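把手交出去:一间酒店浴室里的遥操作课

早上八点过后,走廊里的吸尘器停了,赫什妮·古纳瓦德纳(Hashini Gunawardena)开始戴手柄。她在客房部做过多年,现在的工作是每天进一间浴室,把同样的几件事做上几十遍:拿起毛巾,展开,对折,放回台面;拿起瓶子,挪到靠墙的一侧;把台面擦一遍,从左到右。不同的是,这些动作由一台双臂机器人完成,她坐在门外的椅子上,戴着头显,双手各握一只手柄。

这个项目叫Sirkcombe,由一家做服务机器人的公司Grirkby出钱,数据采集交给一支七人的小组。小组租下酒店一层楼的客房,每间住过之后不急着收拾,先让机器人进去。他们要的就是住过的样子。样板间里拍出来的数据他们早先也攒过一批,训练出的模型在样板间里表现不错,换一间房就不知道手该往哪儿放。

负责采集流程的阿芙罗萨·赫蒂亚拉奇(Afroza Hettiarachchi)把一次完整的操作叫作一“条”。一条短的不到一分钟,长的要三四分钟。操作员在开始前按一下踏板,结束时再按一下,中间如果碰倒了东西,不停,接着扶起来。早期的规定是碰倒就作废,后来改了。作废的那些条里恰恰有机器人最缺的内容:东西倒了以后怎么办。

改规定是七月的事。到那时为止,小组已经扔掉了380条。阿芙罗萨去找备份,找回来331条,其余的被覆盖了。她提起这件事时只说,硬盘应该早点多买几块。

浴室在家务场景里算难的。地方窄,机器人的底盘进去以后几乎没有转身的余地,手臂伸出去容易碰到墙。镜子会让深度相机读出不存在的空间,镀铬的水龙头反光,透明的水瓶在深度图上常常只剩一个瓶盖和一圈标签。操作员从头显里看到的是机器人头部相机的画面,她们得学会不去相信镜子里的那一半。

毛巾又是另一种麻烦。硬的东西抓住了就是抓住了,毛巾抓住一个角,其余的部分往哪儿垂,每次都不一样。赫什妮的办法是先不急着提,让夹爪贴着台面,找到一处鼓起来的褶,夹住,往自己这边拖一小段,等边露出来再换手。她说在客房部时手上从来没有想过这些步骤,戴上手柄以后才发现自己一直是这么做的。

深色的毛巾比白的更难。酒店的白毛巾在白台面上看不清边,深色的能看清外轮廓,里面的褶皱却糊成一团,操作员要靠经验猜哪里厚哪里薄。小组因此特意把几种颜色的毛巾混着用,也不规定摆在哪里。

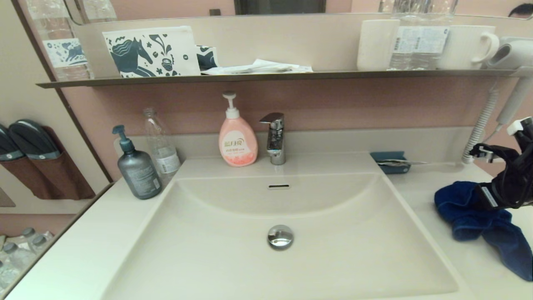
梅纳卡·法基尔不太赞成这么随意。在她看来,房间可以乱,动作不能乱:十个操作员有十种拿毛巾的办法,模型学到的就是十种办法的平均,而平均出来的那只手往往停在半空,哪一种都不是。她主张先定一套标准手法,所有人照着练熟了再采。

两种意见在组里争了很久。最后的做法是折中:折叠、擦拭这类有固定结果的任务统一手法,归位、扶正这类任务由操作员自己决定。每条数据都记下操作员的编号,日后要筛也筛得出来。

手把手地教是另一条路。在隔壁房间,丁卓然(Zhuoran Ding)不用手柄,他把机械臂切到零力模式,直接握住机器人的手腕,带着它走一遍。关节的角度一路记下来,回放时手臂自己再走一遍。这种办法的好处是手感真实,推到什么东西、顶住了什么,教的人立刻知道;坏处是人的胳膊也在相机画面里,遮住一大片,而且双臂任务一个人带不过来。

他用这个办法教擦台面。擦的时候要用多大力,遥控的人很难判断,小组用的手柄Herska只有简单的震动反馈,压轻了和压重了震起来差不多。丁卓然握着手腕擦了一个上午,把力的曲线记下来,再交给遥控那一组做参考。他们最后用的方案是:位置听操作员的,向下的力由控制器按这条曲线管着。操作员不必再惦记会不会把台面上的瓶子推进水池,只需要看路线。

一名新操作员从上手到能独立采集,大约需要80个小时。前几天练的都是空手够东西,因为头显里的远近和身体习惯的远近对不上,手总是伸过头。接下来练延迟。手柄动了,画面里的夹爪要晚一点才动,性急的人会补一下,结果补过了头,再往回补,手臂就在空中来回晃。居纳尔·于克塞尔(Gönül Yüksel)负责培训,她要求新人每做完一个动作数一拍再做下一个。这样采出来的数据偏慢,训练时再把停顿剪掉。

她更在意的是疲劳。连续操作四十分钟以后,多数人的抓取开始变得潦草,夹爪合拢的位置偏外,松手也偏早。单看一条看不出问题,放在一起看就很明显。现在每采四十分钟强制休息十五分钟,下午的班比上午短一个小时。有人觉得这样产量太低,她没有让步。

夹爪也换过。原先那副指面太光,抓毛巾还行,抓瓶子打滑,后来换成Kolář的软指面,瓶子抓得稳了,毛巾又粘手,松开时会带起一个角。小组没有再换,操作员学会了在松手前把夹爪往下压一压,让布留在台面上。这个小动作后来也出现在模型自己跑的时候,没有人专门写进去。

模型目前能独立做到什么程度,组里的说法比较谨慎。在采过数据的房型里,把毛巾从台面拿起来放到指定位置,多数时候能成;对折能成一部分;台面上东西一多就慢下来,有时停在那里等人接管。接管的那几秒同样记录在案,单独归类,下一轮训练时加进去。

赫什妮现在有一半的时间在做接管。她坐在同一把椅子上,看着头显里的手臂自己动,手柄放在膝盖上。她说这比自己操作要累,眼睛一刻不能离开,手却闲着。中午前她通常要接管十几次,大部分是毛巾。

十二点半,她摘下头显去吃饭,下午还有两间浴室。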